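Two-arm folding: right gripper loses the collar corner on the last fold

Asked by nullik_team4 in Student Projects > Manipulation
Tags: bimanual, cloth, gripper, teleoperation
Viewed 681 times

We are a student group training a two-arm setup to fold polo shirts for our end-of-year project. The policy is learned from teleoperated demonstrations, 127 so far, all recorded by the same two people. Sleeves and the first body fold are fine. The problem is the last step, where the left gripper should hold the shirt down and the right one should pick up a corner and square it off.

In roughly half of the runs the right gripper closes on the top layer only, the layers shear and the collar ends up under the shirt. It is worse on thin fabric. T-shirts without a collar are folded correctly far more often.

Already tried:
Lower closing speed on the right gripper. No change.
More closing force. It marks the fabric and still slips.
Table raised by 10 mm. Slightly worse.

Is this a data problem or a gripper problem? We have until November.

3 answers

Answer 1 (accepted)
Umut Çınar

Probably data, but check the contact height first. Put the arm in manual mode, lower the open right gripper next to the folded shirt and read the height at which the fingertips touch the table. Then replay a failed run and compare. If the fingers close more than a millimetre or two above the table, they will take the top layer and leave the rest. You raised the table without saying whether you redid the calibration. If you did not, that result tells you nothing.

If the height is correct, go through the demonstrations and sort them by what the left arm is doing when the right one closes. We had the same fault last year with the Wulia folding task. One operator pressed down before the right gripper moved, the other pressed while it was already lifting. The policy learned something in between and held nothing. We discarded the second operator's recordings, added new ones with a fixed order (press, wait, pinch, lift) and the shearing stopped on everything except very thin jersey.

The pose you want at the pinch is the one below, left gripper down on its side of the shirt and right gripper on the upper corner.

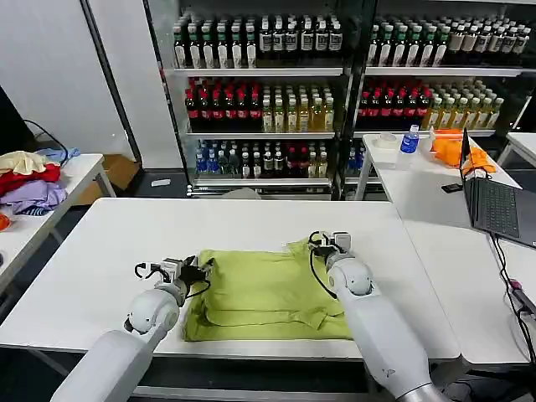
Purko Student Robotics Club / Cloth Handling Group

Keep the left contact well away from the corner being lifted. If the two are close together the fabric between them bunches and the fold line moves. Also start some demonstrations from a badly placed shirt, otherwise the policy has no example of recovery.

Answer 2
sachdeva_lab

Try rubber on the fingertips.

Comment by nullik_team4: They already have silicone pads. Would softer ones help?
Comment by sachdeva_lab: Maybe. Worked for towels.

Answer 3
Oğuzhan Ertürk

Agree with the first answer on ordering. One addition: check that both arms' joint states are logged on the same clock. Ours were 9 frames apart and it looked exactly like an operator problem. Command both grippers to close at once, record it and compare the two traces.

Comment by nullik_team4: Clocks are fine. The height was off, we never recalibrated after moving the table. Re-recording with the fixed order now.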